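Section 4. Wrapping bottles in the Fodement folding sheet

The Berkico leaflet says the sheet "folds itself once creased". We have not found this to be so. Allow a clear tabletop and more patience than the leaflet suggests.

1. Open the sheet on the table and press the flaps out along their creases.
2. Check that every cap is screwed down hard.
3. Lay the first bottle on its side on the sheet. Keep the others on the table within reach.

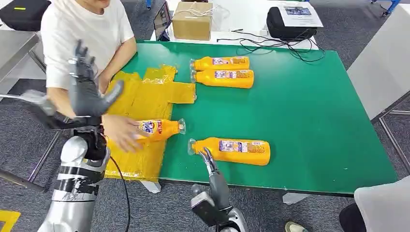 Reading time: 1 minute

4. Hold the bottle by its body while you bring up the nearest flap. Don't hold it by the cap.
5. Turn the second bottle the other way round, so the caps don't meet.

Caution: the sheet is sold as leakproof. Treat it as a sheet of plastic with folds in it, and keep the parcel away from food and clothes.

Note: detergent labels make large claims about how far one bottle goes. Pack by size and weight and leave the claims to the shop.

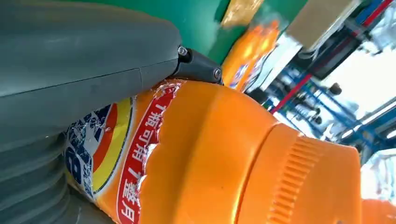

One customer wrote to say that the supplied strap gave way on full bottles well short of the 300 openings promised, and asked whether anyone had tested it with liquid inside. Berkico replied that it had, but sent no results.

6. Until results appear, lift the parcel from underneath with both hands – the strap is for closing only.

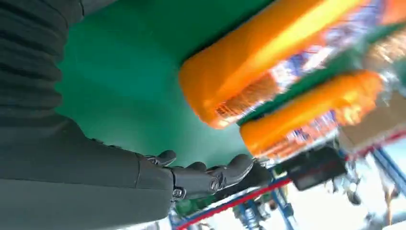
Astinier, Nov 29, 2021 – Changes to this section. The October edition gave a stacking limit of 4 parcels. We have taken that out, as it came from the Visser catalogue and we could not repeat it. Stack one layer deep.

7. Stand the parcel on newspaper overnight before posting. If the paper is marked in the morning, unwrap everything and go back to step 2.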